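Guiding the arm by hand at Ruststead

Reletti trains its bin-picking cells from operator demonstrations. Its lead engineer says the method is slower to set up than a scripted pick, but copes better with parts lying at odd angles.

"We recorded 2,190 picks on the Ruststead cell," the engineer says. "The first 600 were hand-guided. After that we went to remote control – your own arm gets in the way inside a bin."

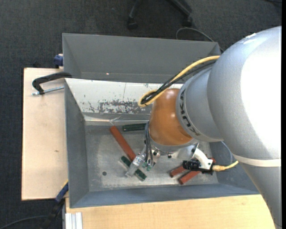
What the operator controls

The operator sets the approach angle and the closing point. "Blocks that lie close to a wall are the hard ones," the engineer says. "We ask for 100 clean demonstrations of those before we retrain."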